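**Inthorpe's new idents -- anyone else seen them?**

**kmathur**
Inthorpe swapped all its idents in May. The old spinning globe is gone and every break now opens with a family making soup, then the new slogan, "Stay In With Us." I work in media buying and I don't see what they're selling. The schedule hasn't changed at all.

**Bolov_fan47**
It's a channel brand, it doesn't have to sell a show. I like the soup one. The globe looked like a weather report.

**hvashisht**
Agree with kmathur. Kimolow did the same thing two years ago and went back to plain show trailers after one season. You remember the trailers. You don't remember the mood.

**Bolov_fan47**
Kimolow also moved its 8 pm drama to 10 that year. You can't pin that on the idents.

**hvashisht**
Fair, I forgot about the move. I still think the money belonged in trailers.

**geeta_t**
I did some work for Kushwaha, the agency on this one. They surveyed 2,000 viewers before the shoot and 1,458 of them couldn't say which channel the globe belonged to. That's why it went.

**kmathur**
Then that's a case for a new logo. Was the slogan tested?

**geeta_t**
Not while I was there.

**higinio_e**
I'd keep the slogan and lose the music. Same piano on all of them. Also, the home feel they want is mostly color -- warm yellow and not much else.

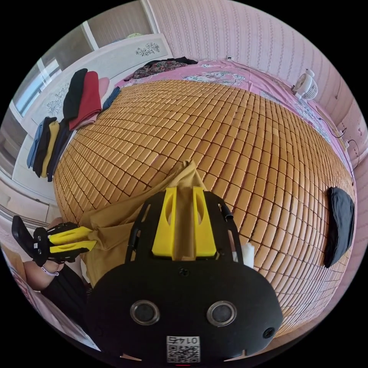
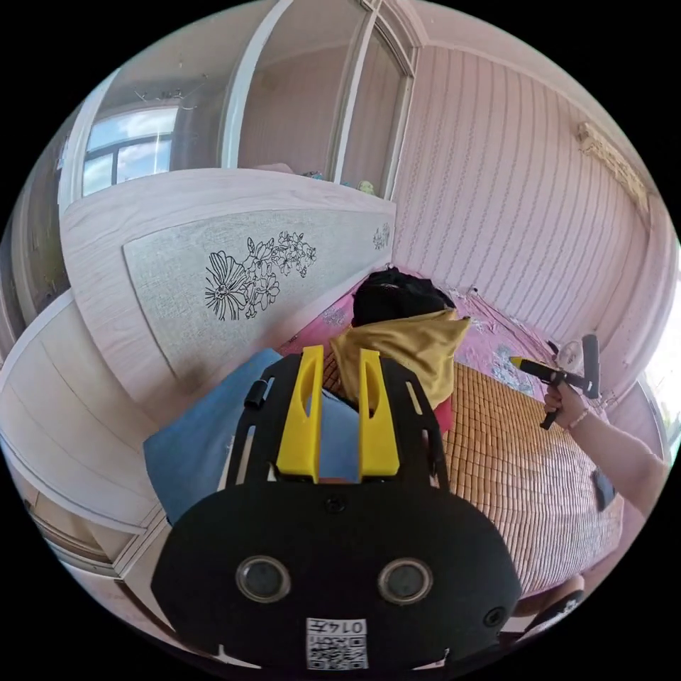 Anyway, the piano. Four notes, and it plays over the credits of whatever was just on. They did it over the end of a murder documentary last night.

**kmathur**
I saw that. It was badly timed, but that's the playout desk, not the campaign.

**higinio_e**
Same channel. I'm the viewer, I don't care which desk it was.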